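4.2 What lives on the counter

We turn now to the bathroom vanity, the smallest surface in the study and the one over which participants were most prepared to argue. Kitchen counters are understood to be working areas, and people forgive them a certain amount of mess. The vanity is held to a higher standard and given about a quarter of the space to meet it in.

Of the 2133 objects logged in July, 1609 were back in the spot where they had last been recorded when we checked again the next morning. This sounds like tidiness. On closer reading it is mostly inertia. Jars, tubes and bottles tended to stay where a hand had last let go of them, and after a few days the spot became "where it goes." Nalley calls this settling, and we keep the term, although in our interviews people preferred the word "organized."

Soap dispensers settled fastest. In all 20 households the dispenser had a fixed place within a day of the counter being cleared, usually a back corner, and participants who claimed to have no system at all could point to that corner from the hallway. Asked why, most said that it was near the faucet. So was nearly everything else, given the size of the counters.

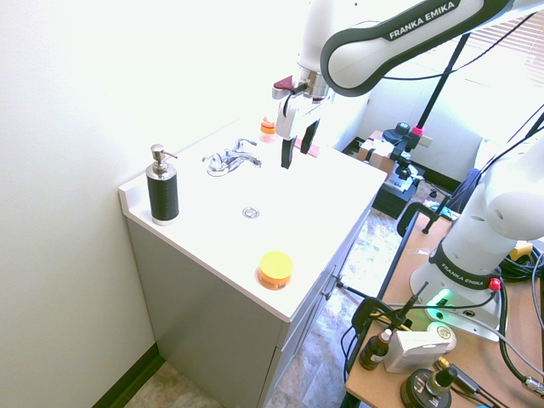
Figure 4. Vanity with integrated basin. The soap dispenser stands near the back left corner, to the left of the faucet; a small jar with a yellow lid is at the front right.

Small containers behaved differently. Singhal treats the front edge of a counter as a staging zone, used for things in the middle of a task, and the back edge as storage. Our logs support the first half of this. Objects placed near the front were moved more often, and moved farther, than anything along the back. The second half is more generous than we can be. Much of what stood at the back had no further role in anyone's day. Nine households kept at least one bottle there that no member of the household would admit to having bought, and in none of the nine was it thrown out during the study, even after we had asked about it twice.

The basin itself was left out of the placement counts, a decision we regret. We had assumed that nobody stores things in a sink. Several participants do, for short periods, and one described the basin as "the part of the counter that doesn't let things roll off." A later version of the coding sheet should give it a row of its own.

Cabinets offered less relief than expected. Every vanity in the sample had closed storage below, and participants named it first when asked where toiletries belonged. Even so, items used daily rarely went in. Opening a door was described as "a whole thing" by a participant who, by her own log, walked to the garage each evening to put away a single screwdriver. Trudov's effort model predicts the reverse, since it scores distance and has nothing to say about knobs.

We also compared counters before and after the Luneo trays were handed out. The trays were meant to gather small items in one place, and they did so. They then stayed full, while a second group of small items formed beside them. Colleen Marchand, who coded the morning visits, began marking this second group with its own symbol, and we have kept her marks in the tables that follow.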